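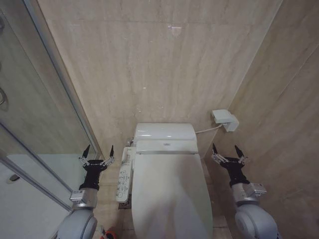

How often should a bidet toilet get a proper clean, on top of the usual wipe-down?
Once a week for the seat and bowl, once a month for the nozzle and the filter. Hard water, double that.

How to deep clean an electronic bidet seat (and not wreck it)
Posted Oct 31, 2018

Writing this fast, I keep getting the same emails. Steps first, arguing later.

What you need
Soft cloths, 3 or 4. Microfiber is fine.
Dish soap, the mild kind.
White vinegar.
Old soft toothbrush.
Rubber gloves.
Cotton swabs for the seams.
Bowl cleaner, non-bleach if you can get it. I use the Farnine one, any is ok.

What you do NOT need: scouring powder, melamine sponge, paint thinner, anything with "heavy duty" on it. Seats are plastic. Plastic scratches, scratches hold dirt, then you scrub harder, and so on.

Step 1. Power off
Pull the plug. Not just the button on the panel. Dry hands. If yours is on a wall switch, flip that too. Leave the water on for now, you want it later for the nozzle rinse.

Step 2. Top of the lid and the housing
Damp cloth, drop of soap, wring it out well. Wipe from the back toward the front. Then a second cloth with plain water, then dry. Don't spray anything straight on the housing, there are electronics in there and the vents let liquid in. Spray the cloth.

Dust packs into the hinge seam. Swab, slightly damp, run it along. Change swabs when gray.

Step 3. Control panel
Dry cloth first. Then barely damp. Work around the buttons, dont press down on them hard. The printed icons wear off with alcohol wipes, I lost half of mine on an old Erkex seat that way and spent a winter guessing which one was the dryer. If there's a sticky film on the panel it's usually hairspray. Soap gets it, takes two passes.

Step 4. Lid up, seat up
Now the underside, the part everyone skips.

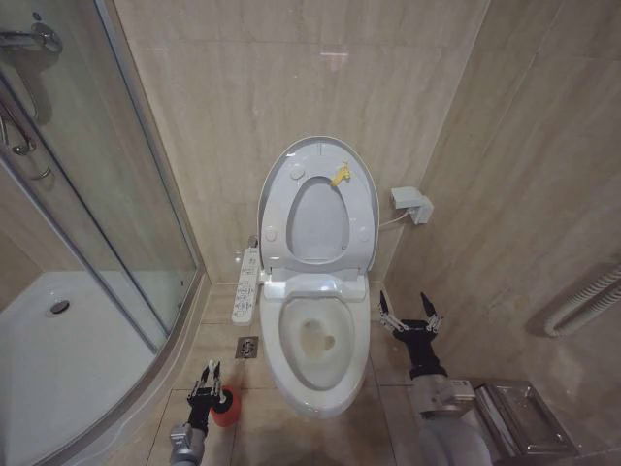 A reader in Erotham wrote in to say that the bumpers were the worst bit on hers, and that she had cleaned around them for years without once running a brush along the edges. Same for most of us I think. So: toothbrush, soapy water, go around every bumper, small circles. Wipe. Look again from the side. If a bumper is loose, press it back when everything is dry, and replace it if it won't hold, otherwise the seat rocks and stresses the hinge.

Underside of the seat gets the splash. Warm soapy cloth, leave it lying on there 7 minutes, then wipe. Yellow marks that stay: vinegar and water half and half on a cloth, same wait, rinse well. Don't leave vinegar on overnight whatever the forums say, metal parts near the hinge hate it.

Step 5. Bowl
Cleaner under the rim, wait however long the bottle says, brush. Seat and lid stay UP the whole time, fumes from bowl cleaner get at the seat plastic and the electronics. Flush, then leave it all open a while with the fan going.

Stain around the drain? Mineral scale most likely. Turn the supply off, flush, push the leftover water down with the brush, lay vinegar-soaked paper over the stain. Up to 36 hours for old scale, put a note on the door. Lift the paper out (trash, not the toilet), brush, supply back on. Never mix vinegar with a bleach cleaner. Never.

Step 6. Nozzle
Dry everything near the plug, power back on. Most seats have a nozzle clean button, holds the nozzle out with no spray. Toothbrush, water only, light strokes. Don't pull on it or bend it. Some tips come off with a quarter turn, check the manual before you try. Press again and it goes back in.

Step 7. Filter
Supply valve off. Flush to drop the pressure. Small towel under the connection. Unscrew the filter cap with a coin, rinse the mesh under the tap, brush off the grit, back in, hand tight plus a touch. Valve on slowly. Check for drips, check again after dinner.

How often, short version
Seat and panel: weekly
Underside and bumpers: weekly, or every second if it's only you
Nozzle: every 28 days, I set a phone reminder
Filter: same day as the nozzle

Still smells after all that? Deodorizer filter, if your model has one. Slides out from the side usually. Tap out the dust, brush it dry. Camenzind sells replacements that fit a lot of seats but measure first, I ordered the wrong size in September and they wanted the return postage.

Removing the whole seat to clean under the housing is a seperate page, coming when I get to it.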